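Filtrar trayectorias cuando la pizarra ocupa media imagen

martes, 29 de marzo de 2022

Llevaba tiempo queriendo escribir sobre el filtro de trayectorias de Nisten, el proyecto en el que trabajo desde agosto. El informe interno ya está cerrado y lo que sigue es la versión corta, con las partes que me parecen útiles para alguien que esté grabando demostraciones con una pinza de mano.

El problema es viejo. La cámara va montada en la pinza, la trayectoria se calcula después a partir del vídeo, y de esa trayectoria salen las acciones con las que se entrena la política. Si el cálculo se equivoca, el vídeo sigue pareciendo perfecto y la acción asociada es basura. En una oficina eso pasa más de lo que querríamos: una pizarra sin escribir no ofrece casi ningún punto que seguir, y las persianas ofrecen demasiados, todos iguales.
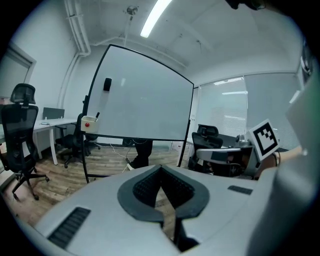 Amparo Quiroga

Con la lente que usamos se ve casi toda la sala a la vez, y eso ayuda. Aunque la pizarra quede en el centro, siguen entrando el suelo, las sillas y la lámpara del techo. El inconveniente es que el propio cuerpo de la pinza también ocupa mucho, y hay que enmascararlo antes de buscar puntos. Si no se hace, el estimador encuentra una superficie que nunca se mueve respecto a la cámara y concluye que la cámara está quieta. La primera máscara la dibujé a mano y dejaba fuera las rejillas de la carcasa. Perdí una semana con eso.

El método tiene dos pasos. En el primero, cada grabación se procesa con Ueda, nuestro estimador de odometría visual, una vez hacia delante y otra con los fotogramas en orden inverso. Las dos trayectorias deberían coincidir. Cuando se separan más de lo que permite el umbral, marcamos el tramo como dudoso.

En el segundo paso entran los marcadores. Cuando un marcador cuadrado aparece en la imagen con tamaño suficiente, se calcula su posición relativa a la cámara y se compara con la que predice la trayectoria. Los marcadores pueden moverse durante la grabación, así que no sirven como origen fijo de la sala. Lo que comprobamos es la distancia entre el marcador y la pinza fotograma a fotograma: un salto brusco ahí, sin un salto equivalente en el vídeo, delata un error.

Un detalle para quien quiera repetirlo: cerca del borde de la lente el marcador se deforma mucho y la detección da esquinas poco fiables. Probamos a corregir la distorsión antes de detectar y también a detectar sobre la imagen original y corregir solo las esquinas. Nos quedamos con lo segundo - es más rápido y pierde menos marcadores inclinados. 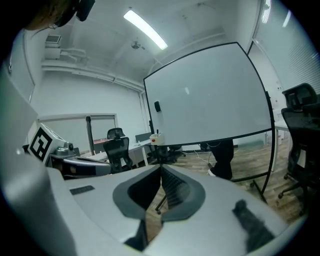
Foto: Laboratorio Plevico

Sobre el resultado. Partíamos de 2.093 demostraciones y después del filtro quedaron 1.048. Es un recorte muy grande y al principio pensé que el umbral estaba mal puesto. Revisé una muestra de las descartadas, comparando la trayectoria con el vídeo, y la mayoría tenía un error visible: la pinza avanzaba hacia la mesa y la curva decía que estaba parada, o giraba y la curva se iba hacia el techo.

Entrenamos la misma política con el conjunto completo y con el filtrado. La del filtrado se comporta mejor en las tareas de colocar objetos y más o menos igual en las de agarre sencillo. Tiene sentido, los agarres toleran bien un error pequeño de posición porque los dedos blandos se adaptan. En las tareas frente a la pizarra la diferencia es menos clara de lo que esperaba. El filtro elimina allí tantas grabaciones que la política se queda con poca variedad.

Ese es el punto débil del método. Descarta justo lo que es difícil de estimar, y lo difícil no está repartido al azar. Si en una zona de la sala todo sale mal, el conjunto filtrado apenas tendrá esa zona. De momento lo compensamos muestreando con más peso las grabaciones supervivientes de esas posiciones, que es un parche.

Queda pendiente recuperar tramos en lugar de tirar la grabación entera. Muchas fallan durante un par de segundos y el resto es aprovechable. También quiero repetir las pruebas con Lovier, el otro estimador que tenemos instalado, para saber cuánto de lo que descartamos es culpa de la sala y cuánto de Ueda. Los scripts de enmascarado y de comparación están en el repositorio de Nisten, con la configuración de umbrales que usamos en el informe.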